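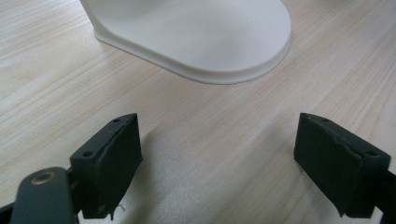

Stulness 20 Hand-Held Parallel Gripper

The Stulness 20 is a two-finger gripper for manual grasp trials. Opposed fingers close on the part through side linkages. Each finger has a dark matte finish and a foam pad on its inner face. Linkage pivots run in brass-colored bushings.

Foam pads are wear parts. Replace them when the upper border tears or the foam starts to split from the finger. Worn pads can still be used for approach and alignment work but should be left out of grip comparisons.

Comparison notes
Tested against the Jivance hand-held unit on smooth, rounded housings with a low base flange. Series of 600 grasps per gripper, run by Tsung-han Huang and Kalliopi Karamanlidis. The Stulness 20 dropped the part 6 times, the Jivance 20 times. Both were fitted with new pads at the start of the series.

Ordering
Gripper, complete: ST-377
Foam pads, pair: ST-377-P
Finger screws are not included with replacement pads.
Technical contact: Ziad Karaki, Sestero
Page revised 17/06/2021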